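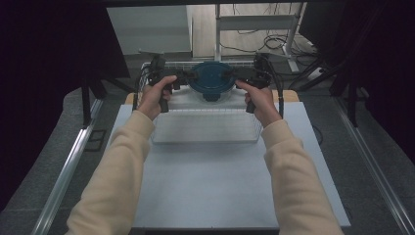 Recipiente redondo de tapa azul en la cesta de alambre blanco.

Gronetti: recipientes y cestas
Ficha del conjunto y guía de lectura

¡Bienvenidos a Gronetti! Esta carpeta reúne fotos y notas sobre una tarea doméstica que nos tiene enganchados desde hace tiempo: meter recipientes con tapa en cestas, sacarlos, volver a meterlos y dejar el conjunto ordenado. Parece poca cosa hasta que uno se pone a mirar cómo cambia según la forma del envase, la altura del borde de la cesta o el hueco que queda para las manos. Nosotros nos pusimos a mirar y ya no hemos parado.

Mantienen la ficha Dwynwen Cadwaladr (fotos y catálogo de objetos) y Lalit Pal (notas y estructura de archivos). Última revisión: 25 de mayo de 2025.

Qué hay en la carpeta

El conjunto tiene 208 entradas repartidas en 12 grupos. Cada grupo corresponde a una pareja de recipiente y cesta, y cada entrada lleva una o más imágenes y una nota de texto. Las notas son breves y de tono libre, porque Lalit escribe como habla y a Dwynwen le gusta así.

fotos/ contiene las imágenes, separadas por grupo.
notas/ contiene un archivo de texto por entrada, con el mismo nombre que la subcarpeta de fotos.
objetos.csv es el catálogo: nombre corto, forma, color de la tapa, color del cuerpo, tipo de cierre si se conoce.
cestas.csv recoge material, color y forma de cada cesta.
cambios.txt es el historial, escrito a mano y con alguna errata que ya forma parte de la familia.

Los nombres cortos van en minúscula y sin tildes: redondo_azul, cuadrado_bajo, alto_estrecho. Si una entrada muestra dos recipientes, el nombre del principal va primero. En las entradas antiguas del grupo 2 quedan algunas mayúsculas sueltas; el lector de archivos que usamos no distingue, pero otros sí.

El redondo azul

Es nuestro favorito y se nota en las notas, que para este objeto son el doble de largas. Tiene la tapa circular de un azul intenso con el borde levantado, y el cuerpo translúcido. Esa mezcla nos encanta: la tapa se distingue enseguida entre los alambres blancos, mientras que el cuerpo casi se pierde contra un fondo claro. Para quien quiera estudiar contornos es una delicia (y un pequeño tormento, según el día).

En el catálogo, el color se anota por separado para la tapa y el cuerpo. Empezamos apuntando solo «azul» y nos arrepentimos muy pronto, al juntarlo con otro envase de cuerpo azul y tapa blanca. La revisión de aquellas filas está hecha y figura en cambios.txt bajo el título «lío de azules».

La cesta blanca

Alambre metálico fino, hilos muy juntos, color blanco. La llamamos Cernus porque así se llamaba la primera lista de la compra en la que la apuntamos, y el nombre se quedó. En cestas.csv aparece como cernus_blanca.

Lo que más nos gusta de ella es que las paredes dejan ver lo que hay detrás. Un recipiente apoyado en el fondo se sigue viendo a través de la rejilla, y en las notas se puede hablar de la parte baja del envase sin tener que adivinarla. La cesta Griffiths, de paredes cerradas, es justo lo contrario, y por eso conviene no mezclar los dos tipos al comparar entradas. Si se filtra por la columna «pared» (abierta o cerrada), sale la separación limpia.

Cómo leer una nota

Una nota típica del grupo redondo_azul dice algo así:

«Redondo en cernus, de pie, tapa arriba. Sitio a los lados para agarrarlo.»

La primera frase da objeto, cesta y postura. Lo que viene después es comentario y puede faltar. Usamos cuatro posturas: de pie, tumbado, inclinado y en el aire. «En el aire» se aplica cuando el recipiente está sujeto y no se ve que apoye en nada. Si la vista no permite decidirlo, la nota pone «postura dudosa» y ya está, preferimos eso a inventar.

Izquierda y derecha son siempre las de la imagen. Las partes del envase se nombran con cinco palabras: tapa, borde, cara, pared y pestaña. «Cara» es cualquier superficie plana y circular vista de frente; «pestaña», cualquier saliente plano del contorno. No hace falta más vocabulario y agradecemos mucho que quien aporte notas se quede con este.

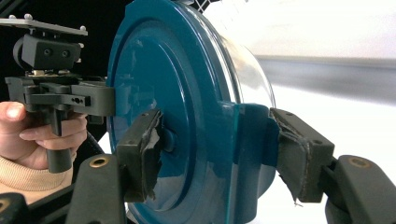 ¿Puedo usar estas entradas si solo me interesan los recipientes y no las cestas?
Claro que puedes: abre objetos.csv, filtra por el nombre corto que busques y quédate con las subcarpetas que aparecen en la última columna. Las filas de cestas.csv van aparte y no afectan al catálogo de objetos.

Versión reducida

Para quien quiera echar un vistazo sin descargar todo, preparamos Flernico, una selección de 40 entradas con la misma estructura de carpetas. Incluye ejemplos de los 12 grupos y conserva los nombres originales, de modo que una nota escrita sobre Flernico vale también para el conjunto completo. ¡Es la mejor puerta de entrada! Mucha gente no necesita más.

Cosas que sabemos que cojean

La columna «cierre» está incompleta. En bastantes envases la pestaña se ve, pero no queda claro si abre, engancha o simplemente sobresale, y esas casillas están vacías a propósito.

Los colores se anotaron a ojo. Entre azul verdoso y azul intenso hay entradas en las que Dwynwen y Lalit no coinciden; en ese caso aparecen los dos nombres separados por una barra. El mismo plástico puede parecer distinto según la luz y la distancia, así que no recomendamos usar esa columna como medida de nada.

Los tamaños no figuran. Teníamos la idea de añadir diámetro y altura, pero queremos medirlos todos con el mismo criterio antes de publicar una sola cifra.

El orden de las imágenes dentro de una subcarpeta es el de archivo y no debe leerse como una secuencia.

Para aportar

Nos hace muchísima ilusión recibir notas nuevas. Copia plantilla.txt, rellena objeto, cesta y postura, y añade el comentario que quieras. Si encuentras un error en una nota existente, no la borres: escribe la corrección debajo con tus iniciales y la incorporamos en la siguiente revisión, prevista para agosto. Los grupos más flojos ahora mismo son alto_estrecho y cuadrado_bajo, por si alguien tiene ganas de empezar por ahí.

Las dudas sobre el catálogo, a Dwynwen; las de carpetas y nombres de archivo, a Lalit.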